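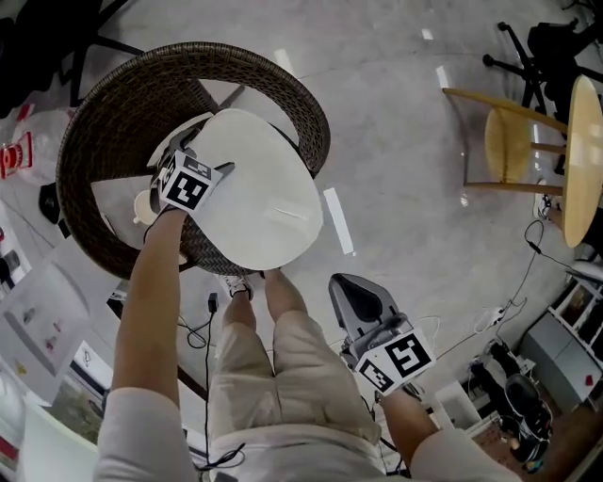

Fig. 1. Round wicker chair with pale cushion.

Missing the Bus at Mirkville: A Project Report on One Bad Connection
Noura Hijazi and Lama Chidiac
Written up by Noura

What we wanted to find out

If you take the afternoon train from Lomia to Mirkville and then need to get up the hill to the college, you want the number 19 bus, run by Danetti. On paper it works. The train gets in, the bus leaves six minutes later, and the stop is right outside the station. In real life you come out of the station doors and watch the back of the bus go around the corner (I have done this more times than I want to put in a graded report).

Lama thought the train was the problem. I thought the bus was leaving early, mostly because I was annoyed with it. So our question was pretty simple: when people miss the 19, whose clock is off?

A bit about the line

The Lomia branch is single track with one passing loop, at Odoi. Trains going opposite ways have to meet there, and if one is late the other sits and waits. I'd ridden through Odoi for a year and never wondered why we stopped there so long when hardly anyone gets on! The loop turned into a big part of this project and we hadn't even mentioned it in our proposal.

Mirkville station used to have the branch platform right next to the main building. It was moved in 2000, when the track layout got changed, and now the branch trains use the far platform. To get out to the street you walk the length of the platform, go up and over the footbridge, and come back through the ticket hall. The timetable people and the bus people both treat "arrives at Mirkville" as if you stepped off straight onto the sidewalk.

How we did it

We split the work up. Lama rode the train from Lomia and wrote down when the doors opened at Odoi, when we left Odoi, and when the doors opened at Mirkville. I stood at the bus stop with a phone and wrote down when the 19 pulled in and when it pulled out. We both set our phones to automatic time first and checked them against each other, after a false start where Lama's old watch was running slow and we had to throw out that whole afternoon's numbers.

Every afternoon we also timed the walk. Lama did it at a normal pace, with her backpack on, from the last car, which is the farthest one from the footbridge. Then on the days she had time she did it again from the front car. We had planned to time strangers too, but our instructor pointed out that following people across a station with a stopwatch is creepy, and she was right, so it's all Lama.

We did this through October. We skipped the days when the line was closed for track work and a replacement bus ran, since there was no train to connect with.

What we found

I'll start with the part where I was wrong. The 19 doesn't leave early. It left on the minute or a little after nearly every time I stood there, and the one time it went ahead of schedule it was by seconds. I owe the drivers an apology for a year of muttering.

The train was late a lot, but not by much. The usual delay was two minutes, and almost all of it came from Odoi. When the train coming the other way was held up leaving Mirkville, ours had to wait in the loop, and there isn't enough slack in the schedule after Odoi to make the time up. On days when the other train was on time, ours was too. Lama's notes for those two columns match so well that at first I thought she'd copied one from the other by mistake.

Then there's the walk. From the front car it's fine. From the last car it eats up most of the gap even when everything is on time, because everybody bunches up at the bottom of the footbridge stairs and you can only go as fast as the person in front of you. So on a good day, back-of-the-train people just make it. Take the Odoi delay away from the gap and only the front-car people (and anyone willing to run) get on the bus.

So the answer to our question is kind of annoying. Neither company is doing anything terrible. The train is a little late, the bus is punctual, and the walk has been left out of the math.

Things people told us

We didn't do a proper survey, but people talk to you when you stand at a bus stop with a clipboard. A woman who works at the college said she always rides in the front car and thought everyone knew to. A man who uses a cane told me he doesn't even try for the 19 anymore, he plans on the next one and brings a newspaper. That stuck with me, because Lama's walking times don't say anything about someone like him. There is an elevator, but it's slow, and we only thought to time it in the last week, so I haven't used those times here.

We asked one of the bus drivers if he could see when the train was in. He said no, the footbridge blocks the view from the stop and he has no screen for train arrivals. He'd wait if he knew there were people coming, he said, but he can't sit there on a guess, because there's another bus due into the same bay behind him.

What could be changed

Moving the bus a few minutes later sounds easy, and it was our first idea. But the same bus goes back down to meet the main line train, so shifting it at our end could break a connection for other people. We'd need to know how many riders there are each way and we don't.

A screen at the stop showing the branch arrivals would let the driver decide. Lama likes this one best. I like signs on the platform at Lomia telling you to ride in the front car for the bus, which would cost almost nothing, though it doesn't help if the train is held at Odoi.

What we'd do differently

We only looked at one train and one bus, in one month, in decent weather. Rain would probably slow the stairs down. I also wish one of us had spent an afternoon at Odoi, to see what holds the other train up in the first place, and Lama wants it on record that she suggested this early on and I said it was too far.

We've sent a copy to Danetti and another to the station manager at Mirkville. So far we've heard back from the station manager, who asked for the walking times.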